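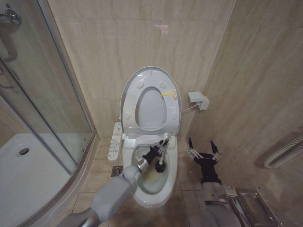 Hello all, and thank you for being so patient with me, I know I promised this write-up back in February. The bathroom task has been the thing on everybody's mind at the club since we settled on it for the student challenge, and I want to answer Miklós properly, so get yourselves a coffee. We are working in a real bathroom this term, and a small one, with the toilet tucked in between the glass shower and the tiled wall. The left arm has the brush and goes down into the bowl, and the right arm has to wait over the floor next to the base with its fingers open, and that is pretty much all the room there is for it. If you have only driven the arms at the long bench, please come and try it, because it is a very different feeling!

Miklós Nyitrai wrote:
> Dear everyone,
> I read the task sheet for the toilet run twice and I have
> three worries. First, why is the left arm doing the
> scrubbing when all our bench practice was with the right?
> Second, who lifts the lid and the seat, the robot or us?
> Third, I would like to know how we are scoring this among
> ourselves before we go and enter anything. Last year we
> argued until nearly midnight over the dish rack and I
> would rather not do that again.
> Also, is the Prillarer mount staying or going? I have a
> drawer full of screws for it.
> Miklós

These are good questions, and I'll take them in the order you asked them, Miklós.

The left arm. I started out on your side of this one. We tried both in the simulator over a good many evenings, and with the right arm the elbow kept wanting to go where the wall was. The left arm comes in low from the shower side and has a cleaner path down. The one thing to watch over there is the control panel that runs along the left side of the toilet, the one with all the little buttons. I have no wish to find out what happens when a forearm leans on it, so please keep your wrist high on the way in and only drop it once you are past the rim. Mathis has put a soft limit in the Skurnis config for this. It is set a bit cautious for my taste but let's leave it alone until everybody has had a turn.

The lid and seat. For the first round we put both up by hand and the run starts from there. I know some of you wanted the robot to do it, and I would love that too — it would look wonderful at the open day — but lifting the two of them one after the other is a whole task by itself, and I would like the newer members to have something they can finish. We can call it round two. The same goes for putting the brush back in its holder, by the way. For now a person takes it from the gripper with the arms paused. Paused, please, and say it out loud before you reach in.

Scoring. Mathis Leclerc and I sat down with the old sheets and came up with a scale of 100 points. Most of it is for how well the bristles cover the bowl under the rim, and you lose points for touching the seat, the lid or the glass. Dropping the brush ends the run. There is also a small bonus for an idle arm that stays idle, which sounds silly until you have watched the right one drift toward the wall socket while the driver is busy looking into the bowl. Please don't argue about the numbers on the list, bring your thoughts to the meeting and we will have it out over cake like civilized people.

The Prillarer mount is going, I'm sorry to say. Keep the screws, though, they fit the Koo bracket if you use the longer ones.

On recordings, we have 42 good ones that we can train on. I had hoped for more by now, but a fair number had to be thrown out when the clocks on the two arms got out of step. Mathis tracked it down to the Bremix hub and has swapped the cable. If your run number is 3131 or higher you are fine. Anything lower, please check the log before you copy it into the shared folder, and if you are not sure how to read the log, just write to me and we'll go through it together, I really don't mind.

I still need two people for the late afternoon slot, one to drive and one to stand by the stop button. First-timers are very welcome. Bring shoes you can slip off, and somebody please bring back the long extension cord.

Warmly, and see you at the bench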